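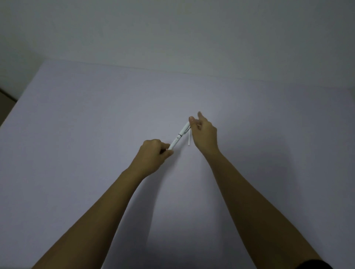
Mantenimiento de bolígrafos: cambio de recambio

Berel, modelo blanco con capuchón. Antes de pedir otra caja a Wuyts, conviene cambiar el recambio. Se retira el capuchón y se desenrosca la pieza delantera sin forzarla.

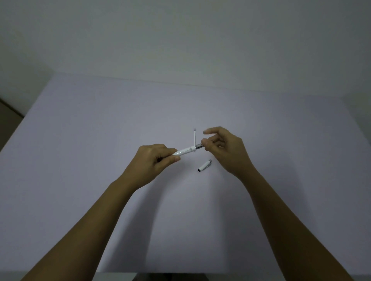 El recambio sale por delante - nunca por la parte trasera - y se compara con el nuevo.
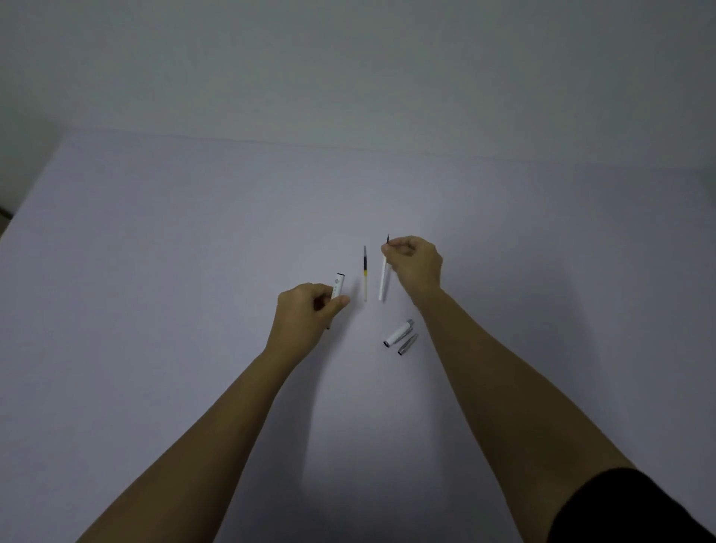
Cuerpo, punta y recambio, por separado.

Quedan 60 recambios en el almacén de Brukdale. Cada uno escribe hasta 600 metros. Pedidos a Selma Vukčević, antes de julio.
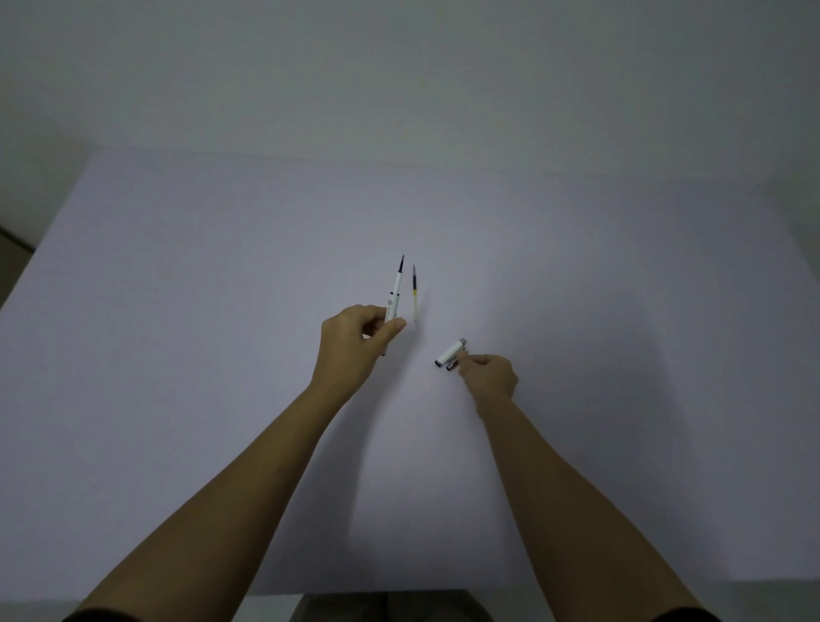
Bolígrafo y recambio suelto, con la punta hacia arriba.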